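Project Report: Comparing Two Grippers on Soft Objects
Nultum Robotics Club, 2/2/25

We wanted to know which gripper handles small squishy things better, so we ran the Udileck and the Bozsik on the same arm, 135 tries each. We loved this part – every toy dumpling needs its own approach!

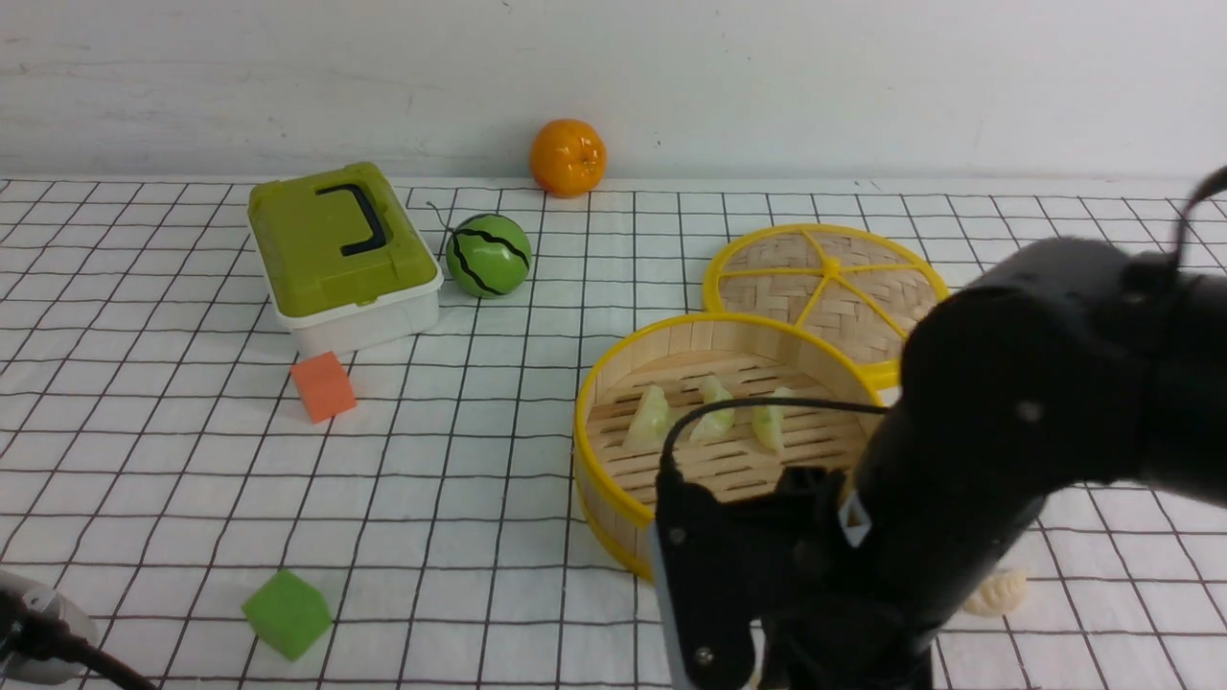
Figure 1. Black gripper over the front rim of the steamer basket, with three pale green dumplings inside.

The Bozsik dropped 17 dumplings and the Udileck dropped 20, so it was close. Foam cubes were easy for both. The steamer rim was the hard part, and we want to try a slower approach there in June.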